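Zweiarm-Übergabe: rechter Arm kommt zu spät in die Vorposition
Unterforum: Schüler- und Studierendenprojekte

rbaran_41
Moin. Wir bauen im Wahlpflichtprojekt eine Zweiarm-Aufgabe: flache Schale von der Tischmitte aufnehmen, anheben, dem anderen Arm übergeben. Die Steuerung läuft über Zemus, die Bahnplanung machen wir selbst. Der linke Arm steht sauber in Warteposition, der rechte fährt aus der Parkstellung an. Soll-Versatz zwischen beiden ist null, gemessen haben wir 200 ms. Damit ist die Übergabe nicht reproduzierbar.

Geschwindigkeit ist in beiden Konfigurationen identisch, Beschleunigungsrampe auch. Greiferöffnung wird vor der Anfahrt kommandiert.
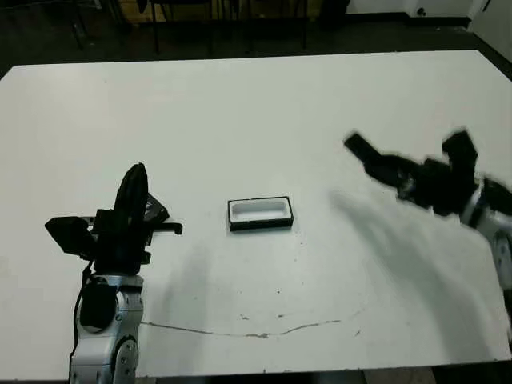 Der Versatz tritt nur auf, wenn der rechte Arm aus der Parkstellung kommt. Starten beide aus der Vorposition, ist er weg. Vermutung bisher: Der Planer rechnet die Bahn rechts neu, weil die Parkstellung nicht als Stützpunkt hinterlegt ist.
Barbara

nekmont_fan
Greiferkommando blockierend oder nicht? Bei uns hat genau das Zeit gefressen, der Arm fuhr erst nach der Rückmeldung los.

rbaran_41
Nicht blockierend. Steht so im Log, Greifer und Arm haben denselben Zeitstempel.

R.Kolodziej
Zeitstempel beim Absenden oder beim Empfang? Das Log in Zemus schreibt beim Absenden. Aussagekraft für die Ausführung gleich null. Bitte die Gelenkgeschwindigkeiten beider Arme über die Zeit plotten, dann sieht man den Startpunkt.

Und eine Schale mit Rand würde ich nie frei auf dem Tisch übergeben lassen. Anschlag drunter, Position fix, dann erst Übergabe.

tolel
Widerspruch zum Anschlag. Im Kurs geht es doch um die Koordination. Wer die Lage fixiert, misst am Ende seine Vorrichtung.

R.Kolodziej
Man trennt Fehlerquellen. Erst Timing mit fixer Lage, danach Lage freigeben. Hat mit Schummeln nichts zu tun. Ich habe in der Ostrowski-AG zu viele Gruppen gesehen, die beides gleichzeitig debuggen und im Januar ohne Ergebnis dastehen.

tolel
Fürs Debuggen von mir aus. In die Bewertung darf es nicht.

rbaran_41
Geplottet. Rechts beginnt die Bewegung verspätet, die Rampe selbst ist deckungsgleich mit links. Also Planung, nicht Antrieb. Parkstellung als Stützpunkt eingetragen, Bahn vorab berechnet: Versatz jetzt 3 ms über 41 Läufe, größter Wert. Den Anschlag lassen wir vorerst weg.

nekmont_fan
Puffer vor jedem Lauf geleert? Sonst fährt er beim zweiten Mal die alte Bahn.

rbaran_41
Nein. Prüfe ich heute um 16 Uhr.

R.Kolodziej
Dann bitte die 41 Läufe wiederholen, die Werte oben sind bis dahin nicht belastbar.
Remigiusz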